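Proyecto de curso: ¿Cuánta agua se nos va en casa?
Estudio del consumo doméstico de agua en el barrio de Paucar
Autores: Jhosep Benavides y Yesenia Sánchez
Fecha de entrega: 7 de mayo de 2023

1. Por qué elegimos este tema

Queremos empezar contando de dónde salió la idea, que fue de una conversación de lo más corriente. En diciembre cortaron el agua en Paucar durante dos días seguidos y en la casa de Yesenia hubo que llenar baldes, ollas y hasta la tina del bebé para pasar el rato. La abuela, que creció trayendo agua del pozo, no se inmutó para nada y se arregló con una jarra para lavarse la cara, los platos y regar el geranio. Los demás, en cambio, gastamos nuestra reserva antes del almuerzo. Nos dio un poco de vergüenza y también mucha curiosidad: ¿en qué se nos iba tanta agua?

Cuando la profesora nos pidió un tema para el proyecto final, los dos dijimos lo mismo casi a la vez. Teníamos además otra razón, más práctica, y es que las mediciones se podían hacer con un balde, un cronómetro y bastante paciencia, que era lo único que teníamos a mano.

2. Lo que queríamos averiguar

Nuestra pregunta principal fue en qué parte de la casa se consume más agua en un día normal. Después se nos fueron sumando otras preguntas, como suele pasar cuando uno empieza a conversar con los vecinos. Queríamos saber si la gente tiene una idea acertada de su propio consumo, si las fugas pequeñas pesan de verdad en el recibo y qué costumbres estaría dispuesta a cambiar una familia sin sentir que le están complicando la vida.

Partimos de la hipótesis de que la ducha sería la gran culpable. Lo decíamos con mucha seguridad, y ya se verá más adelante que no andábamos tan finos.

3. Cómo lo hicimos

Trabajamos con 6 familias del barrio, todas conocidas nuestras o de nuestros padres. A cada una le dejamos un cuaderno para anotar, durante 30 días, cada uso de la ducha, el lavadero, la lavadora y el inodoro. El primer modelo de cuaderno era tan complicado que ni nosotros lo entendíamos a la semana siguiente, así que lo rehicimos con una hoja por día y casillas para marcar con una rayita.

Para el caudal de los caños usamos el método del balde: se abre la llave como de costumbre, se mide el tiempo que tarda en llenarse y se divide. Repetimos cada medición tres veces y sacamos el promedio. En los inodoros anotamos la capacidad del tanque cuando venía marcada, y cuando no, cerramos la llave de paso, descargamos y volvimos a llenar el tanque con una jarra medidora. Este paso fue el más lento de todos - y el que más risas causó entre los hermanos menores.

También buscamos fugas con colorante vegetal. Se echan unas gotas en el tanque, se espera sin descargar y se mira si el agua de la taza cambia de color.
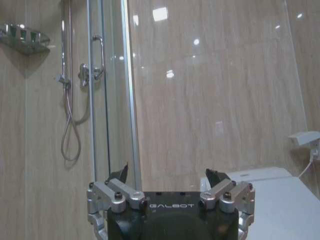
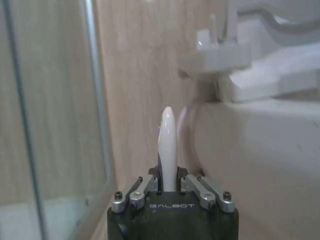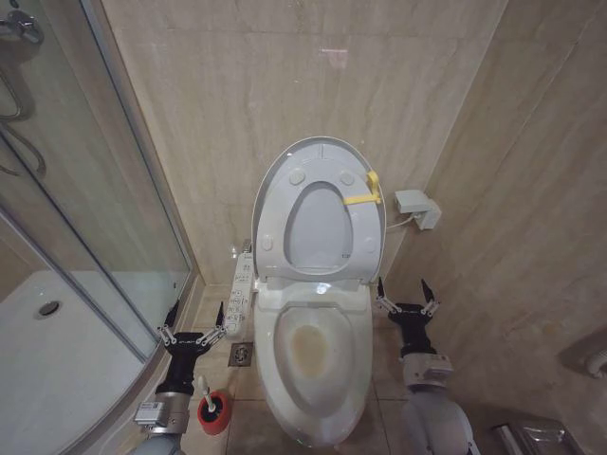 En la tercera, un inodoro con panel de bidé a un costado.

Además de medir, conversamos bastante. Preparamos una encuesta corta que repartimos en el mercado y en la puerta del colegio, y recogimos 100 respuestas. Preguntábamos qué actividad de la casa gasta más agua, si habían revisado fugas en el último año y si sabían leer su recibo. Mucha gente se quedaba a contarnos cosas que no estaban en la hoja, y esas historias las fuimos apuntando al reverso.

4. Lo que encontramos

En cuatro de las seis casas el mayor consumo estuvo en el inodoro, y en las otras dos en la ducha. Para nosotros fue una sorpresa. Revisando los cuadernos entendimos que una ducha se toma una vez al día, con suerte, pero la descarga se usa a toda hora y en algunas viviendas los tanques son antiguos y grandes.

En la encuesta, la mayoría señaló la ducha, igual que nosotros al principio, y muy pocas personas mencionaron el inodoro.

La prueba del colorante dio positiva en dos casas. En una bastó con cambiar la válvula de goma. En la otra el flotador no cerraba bien y el papá de Jhosep lo ajustó con un alambre, arreglo que figura en nuestras notas como provisional y que ahí sigue.

El caso más llamativo fue el de una familia que lavaba los platos con el caño abierto todo el tiempo. Hicimos la prueba de tapar el lavadero y luego enjuagar todo junto, y el ahorro del mes, según nuestras cuentas, pasó de los 400 litros. La señora nos regaló un queque por la noticia.

5. Dificultades

Hubo días sin anotar, sobre todo los feriados. En esos casos dejamos la casilla vacía y calculamos el promedio con los días completos. Tampoco pudimos medir bien la lavadora de una de las familias, porque el desagüe va directo a la pared, y tuvimos que usar el dato del manual.

6. Lo que recomendamos a las familias

Hacer la prueba del colorante un par de veces al año. Cerrar el caño mientras se enjabonan los platos. Guardar el agua del último enjuague de la lavadora para el patio o para baldear. Y revisar el recibo con los hijos, que a nosotros nos costó una tarde entera entender el nuestro.

7. Agradecimientos

A las seis familias, por abrirnos la puerta tantas veces y por aguantar nuestras preguntas. A la profesora, que leyó tres borradores. Y a la abuela de Yesenia, que nos prestó su jarra medidora y todavía la está esperando de vuelta.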